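Notebook, Jan 27, 2024
Plimbridge sideboard, clearance prep
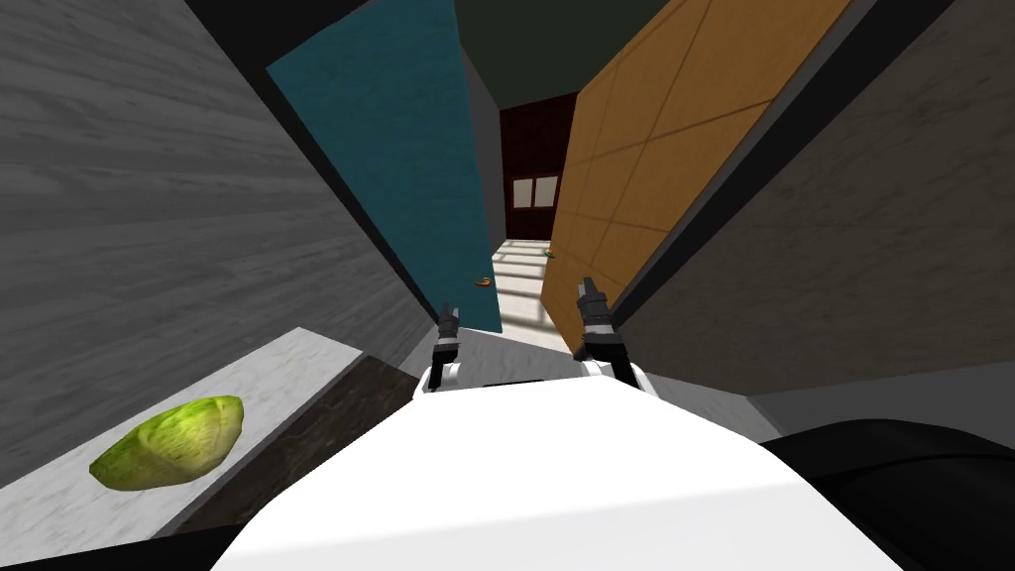 Spent the morning with Fouzia Magsi going over the ex-display Plimbridge sideboard, and we're still going back and forth on the finish. The left door has faded from sitting in the showroom window, so it needs a new veneer before we can tag it at 900 (it was 2224 new, ouch!). I'd been leaning toward oak, but I keep coming back to a gray with a wood grain like the big surface on the left up there, fine streaks and all, only I'd run ours dead level across both doors. Fouzia thinks gray will look cold next to the Cosport chairs. She may be right, so I'm cutting two test pieces.

Glue: trying the Hrynyshyn stuff again. Last batch grabbed too fast and I had a bubble near the hinge side that I had to slit and iron down. Seven minutes open time is my limit this round, then straight into the clamps.

Sanding went 120 then 180 on the carcass, and I stopped there. Went to 200 on the top by mistake (wrong disc in the box, whoever put it back please check!) and it looks fine, so I'm leaving it.

Sobia Yousafzai wants the Gamo footstools done first if the fabric shows up. Fine by me, the clamps will be tied up anyway.

Still to find: the missing shelf pin, and the back panel screws I put in a cup somewhere.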